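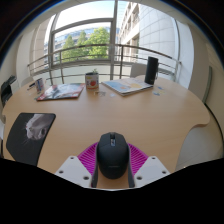
Intake at the Pemar refurbishing program stayed open four days a week through the end of April. Donations came mostly from two office closings and from families clearing out closets. Small items are the slowest part of the work. A black mouse with a scroll wheel gets the same wipe-down, plug-in test and tag as a laptop does, and we now do these in batches on the last day of the week.

As of Thursday, May 7, 2020, we have given out 146 home study kits against the grant target of 500. Kurkance school took the largest share. Nine kits came back with bad chargers and were replaced from stock.

Farhad Zamani has moved the family help line to evenings, when most calls come in. Caroline Mfinanga is still waiting on a signed delivery agreement with the Homa library branch. Until we have it, families there pick up from our door.

Spending is under budget on transport and over on power adapters. We ask to move the unused transport money to adapters. The next full report is due in November.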